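手持夹爪的装配与标定(四):指尖衬垫与薄物夹取

本篇接上一篇的连杆装配,默认两侧连杆已装好、舵机线已引出、主控板能在串口里读到角度值。读数还在跳的话,先回到第三篇检查接地。

需要的东西:带肋的软质指垫一对,M3螺丝,螺纹胶,塞尺,异丙醇,无尘布。书、纸盒、塑料饭盒各找几件,后面做试夹用。夹爪的图纸沿用Dalitz的第二版,指尖部分按Callis的改动加宽,两者的孔位不通用,打印前核对文件名。

一、装指垫

先用异丙醇擦指尖内侧,晾干。指垫的肋条方向与夹取方向垂直,两侧高度对齐后再压紧。对齐的办法是把夹爪缓慢合拢到刚接触,从侧面看肋条是否错位。错位超过半条肋宽就揭下来重贴,不要靠拧歪指尖去凑。

销轴处不要上螺纹胶。胶只用在指尖座的两颗M3上,每颗一小滴,拧到底后退回八分之一圈。连杆应能在自重下转动,转不动说明销孔偏紧,用手铰刀过一遍。

二、零点与行程

1. 夹爪完全闭合,指垫刚好贴住,不压缩。此时在串口发送 zero。
2. 完全张开,读编码器数值。我这台是439,换过舵机以后需要重测。
3. 把两个数写进 grip.cfg 的 closed 和 open 两行,保存,断电重启。
4. 重启后再闭合一次,读数应回到0,允许偏差为2。超出时先查舵盘螺丝。

三、试夹书脊

书是比较好的试件:封面滑,书脊窄,倾斜放置时两侧受力不对称,指垫贴歪会很快暴露出来。桌布也不用撤,花布比纯色桌面更接近实际采集环境,顺便可以看腕部相机在杂乱背景下的曝光。

夹爪从上方接近,让书脊落在两片指垫之间,左右留出的间隙尽量相等。握持角度跟着书走,手腕转到与书脊平行后再下探。

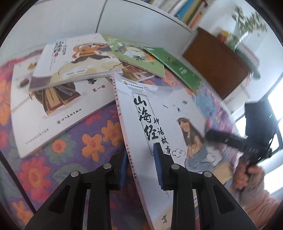 合拢分两段做:先以低速合到接触,停住,再加力到设定值。一段到底的话,较软的平装本书脊会被推开,记录下来的轨迹末端会多出一小段横移,后期很难剔除。

Áine Ó Briain在评论区回复:两段合拢我试过,停顿时间设得太长,手会不自觉地往下沉,轨迹里反而多一段竖直漂移。我后来把停顿去掉,只保留减速,阈值放在电流上升沿。平装书没有问题,硬壳盒子要另设一组参数。

这个意见已并入配置模板,停顿默认值改为零,需要的人自行打开。电流阈值在 grip.cfg 的 i_touch 一行,单位毫安,我用的是108。阈值过低时,连杆摩擦就会误触发,表现为夹爪在半空减速;过高则直接压上去。调整时每次只改一个数,改完空夹几次再上试件。

四、检查轨迹

录一段完整的接近、合拢、提起、放下,导出后看三处:接触前速度是否下降,提起时夹爪开度是否保持不变,放下后两侧是否同时离开。开度在提起过程中慢慢变小,多半是指垫在滑,重新清洁后再录。开度突然跳变则查编码器插头。

五、磨损

指垫在Sketthorpe工坊的那台上用了将近1,000次才需要更换,肋条磨平的位置集中在靠指尖一侧。换垫后必须重做第二节的零点。旧垫的残胶用塑料刮片去掉,金属刮刀会在打印件上留下沟,新垫贴不平。

配置模板更新于2019年2月,旧模板里的 hold_ms 字段仍可读取,但不再写入。左右手各持一台时,两台的 id 不要相同,否则日志会互相覆盖。

下一篇:相机支架与时间同步。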